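Search this site Go

How to hang a light curtain so that it falls straight

30 January 2022
By Karlijn Kuipers

When I moved to Sarnley I had to hang curtains in five rooms, and the first pair I did badly. I write down the method which I use now.

Measure the rail and not the window. For a thin cloth, the total width should be two times the rail. With less than this the curtain looks flat when it is closed.

Wash the cloth before you cut it. Cotton can become shorter, and my first curtain from Covano lost over 8 cm in the length. Iron it while it is still a little damp.

Sew the heading tape on the top edge, then pull the cords from both sides equally. Make a knot, but do not cut the cords, you will need them when you wash the curtain again.

Hang the curtain before you sew the bottom. Leave it two days. After this put pins at the height you want, take it down and sew. My neighbour Mercy Nzioka sews a small weight in each corner, and I do this also now.

Choose the colour in daylight, with the cloth held up. A grey can go to pink or to blue, and pale cloth changes the most.
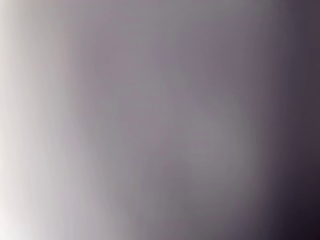

Soft grey with a mauve tone, going to off-white at the left.

If the folds do not stay, tie them loosely with a ribbon for one night.

Related
How to shorten a lined curtain
Which rail for a bay window?
Removing candle wax from cotton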